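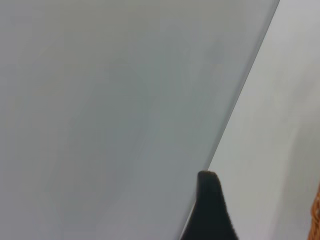 Figure 1. A smooth gray surface with one straight edge.

September | By Chantal Lapointe
Filed under: Color & Perception
Print this | E-mail this

3.2 What people call gray

I went into this part of the study thinking gray would be the easy one, and boy was I wrong! We collected 2,173 color names from 43 speakers, and gray got more arguments than any other color (I still have the notes from the Prilora sessions, and they're a mess). Plain grays like the one in Figure 1, with a slight green cast in places, are where "gray" and "greenish" start to overlap. I scored mixed answers as half and half, following Ouali's scheme, and dropped 11 names I couldn't read.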